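Progress report to Westeck, August 18, 2026
Plultodura gripping trials

We had hoped to report a quiet quarter. Of 1,388 grasps on soft objects, 95 ended in a fault, nearly all of them the same one: the gripper closes on foam, decides it is holding nothing, and squeezes harder. Foam does not complain, so this went on for longer than we would like.
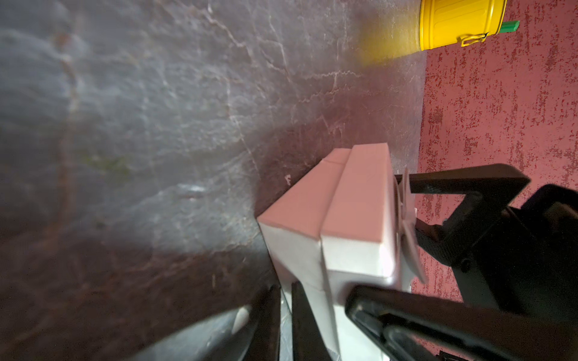 Wrist camera view: pink and white foam between the gripper fingers.

The force limit is now set in the controller and no longer in a settings file that anyone could overwrite - and someone did. We have lost 13 foam pieces and a little pride. Skiltach is sending new finger sensors. Until they are fitted we run at half speed, with a hand near the stop button. Full trials should restart in October.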